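Textbooks > Automation Safety > Part Two > Chapter 7

Filed under: Fault Analysis, Shared Workspaces

Chapter 7
When Two Arms Share One Table

At 22 minutes into a Tuesday shift, a two-arm folding cell at Fimov stopped with its grippers pressed together. The controller recorded a collision, yet each arm had stayed within its own permitted zone. The fault lay in the overlap between the two zones, which had been set when the cell handled smaller items and had not been reviewed afterward.

Cloth makes this kind of fault more likely. A sweater has no fixed outline, and both arms must often work near the middle of it.

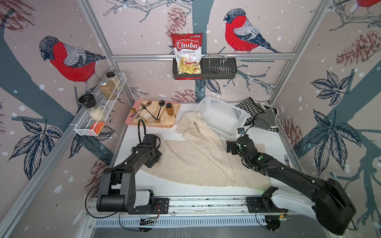

Figure 7.1 Two arms positioned over a knit sweater.

The inquiry, led by Menaka Bandara, examined 400 logged cycles. In 275 of them the grippers had entered the overlap at the same time. The software treated each entry as a warning, and the warnings were cleared at the end of every shift. Vilém Jireš, who wrote the original zone settings, told the inquiry that he had expected a person to read them first. 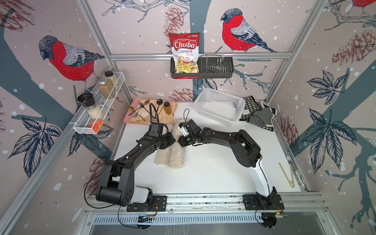
Rolled towels raise a related problem. The point where the work is narrowest is also the point where both grippers are wanted, and a limit that is safe for a wide garment may leave too little room for a narrow one. Zones should therefore be checked again whenever the item changes – even if the program does not.

This chapter covers three subjects. Section 7.1 explains how shared zones are defined and recorded. Section 7.2 deals with warnings, including who must read them and when they may be cleared. Section 7.3 sets out the restart procedure used at Fimov after the collision, as revised by Genowefa Szulc. Students should review the stop categories in Chapter 4 before beginning Section 7.1.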